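Fendard tries two grippers on one simulated arm

Fendard has started comparing two grippers for its small bench arm, and all of the first round is being run in simulation. The task is a short one: reach over the side of an open box, take hold of a small red part and lift it clear. Each gripper gets 30 attempts with the same controller settings.

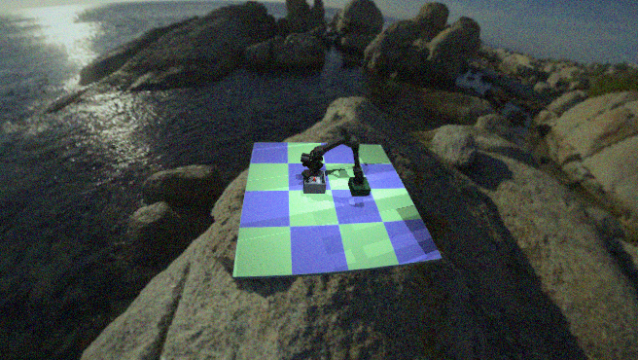 Luana Honorato, who is running the comparison, said the box was chosen to make things harder for the wrist. On an open surface both grippers can come in from nearly any side. With walls in the way, the arm has to reach down from overhead, and a wide hand loses room to open.

The backdrop can be swapped between sets of runs. Rocky shoreline, strong sun and hard shadows are in use for the current set. Honorato wants to know how the wrist camera handles glare and dark patches before any time is spent on tuning.

"The overhead view helps with planning, but the last few centimeters come down to the wrist camera," she said. "If the fingers block too much of it, the controller is guessing."

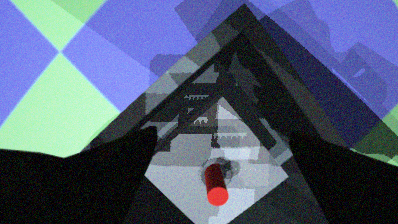 GUIMARÃES, October – Controller maker Brakus is supplying the software for both sets and will get the logs when they are complete. A second controller, from Bemstead, will be tried later on the same task.

Fendard plans to repeat the runs with 4 camera angles and 2 closing speeds. Any attempt that takes longer than 5 seconds to close on the part will be marked as a miss. Tests on the physical arm will follow, using whichever gripper has fewer misses.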